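Omthorpe School District to Replace Aging Backpacks and Gear Bags Before Winter Term

OMTHORPE - The Omthorpe School District will repair or replace worn student bags at all 9 of its schools under an agreement approved by the district board on Tuesday. The program covers backpacks, instrument cases and sports bags that are issued by the district and returned by students at the end of each school year.

An inventory completed in September listed 2,229 district-owned bags in regular use. Many were purchased in the same year and have reached the end of their expected service life, according to the report presented to the board. The most frequent complaints from schools concerned worn shoulder straps, broken zippers and seams that had opened near the base.

Under the agreement, repair work will be carried out by Prondura, a sewing and upholstery firm with a workshop in the district. Bags that cannot be repaired at a reasonable cost will be replaced with new stock supplied by Kokkonen. The agreement runs for 3 years and may be extended once. 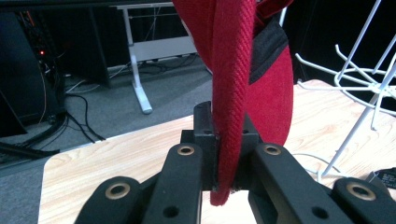 Schools will collect bags in 2 rounds. Elementary schools will go first, followed by the middle and high schools. Students will receive a loan bag while their own is being inspected and should remove all personal items before handing anything in. Families do not need to pay a deposit for the loan bag.

"A bag that holds up through the school year is a basic need for students, and many of our families rely on the ones we provide," said Dilani Fakir, the district's director of student services. "Repairing what we already own allows us to keep the program open to every student who asks for a bag."

The district will cover the cost from its existing supplies budget. Board members asked for a written report at the end of the first year, including the number of bags repaired, the number replaced and the average time each school waited for its bags to be returned.

Bags bought by families are not included in the program. Students who have never received a district bag may still request one through the main office of their school. Request forms are available in the office during regular hours and may be signed by a parent or guardian.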